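Progress report to Fodimex: example collection for household tasks
Prepared by Salamatu Okeke, Tritico

Work this period was on the bedroom set. We recorded 900 new episodes in simulation, which brings the bedroom tasks up to the number agreed in the work plan. Of the 29 room layouts we proposed, 13 are done and checked. The others are built but have no recordings yet.

Ximena Manríquez reviewed every episode before it went into the training set. She rejected those in which an object passed through a surface or the operator stopped partway. Rejected episodes are kept in a separate folder and are not included in the total.

Two operators left in the spring. Ezequiel Zavala trained their replacements, and recording went back to eight hours a day.

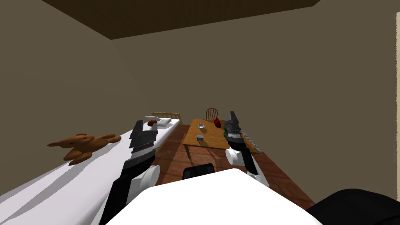
Mondwood, February

The layout with the single bed and the wooden table is used for pick-and-place examples with both arms. Objects are set out on the bed as well as the table, including a teddy bear on the sheet and a small blue and white box on the tabletop. Positions are changed between episodes.

Next period we will record the remaining layouts and send the first training results. We ask that the second payment be released on the original schedule. Questions about the budget should go to Jaqueline Ochoa.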